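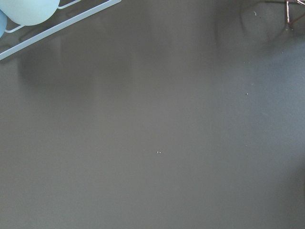

Okay friends, budget season is upon us again and I promised a few of you I'd share how we plan our equipment buying, so settle in with a coffee, this may take me a few posts.

First thing! The arm is the number everybody asks about, and it's the easy one, you get a quote and there it is. What got us last year was all the little stuff. Spare gripper fingers, cables, brackets, one more monitor... Rania Qaisi kept a running list for us and by November I was a bit scared to open it.

So this year we have a line just for tabletop things. Dishes, racks, utensils, cutting boards, rolls of brown paper for the table. I asked for $650 and Widad Kassab (bless her, she has done this longer than I have) talked me up to $800, and I'm so glad she did.

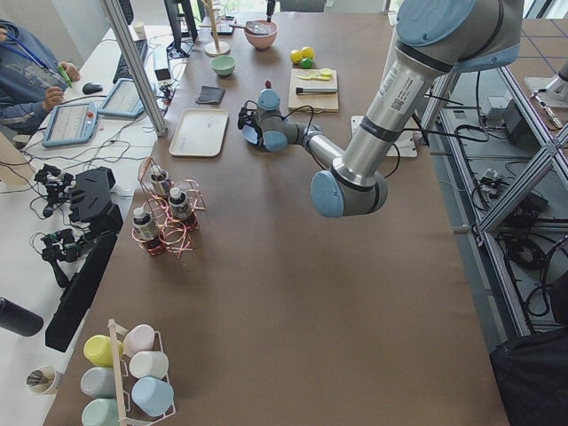

Second, please budget for the person as well as the machine! Somebody sits at that desk for hours, so a decent chair and good light belong in the plan from day one.

We have 2 quotes in for the next arm, one from Sostia and one from Hellwood, and the delivery times are 6 weeks apart, which matters more to me than the price does. I'm leaning toward the faster one but I still want to hear what they say about service visits and spare parts.

If you've bought from either of them, I'd love to hear how it went, my messages are open!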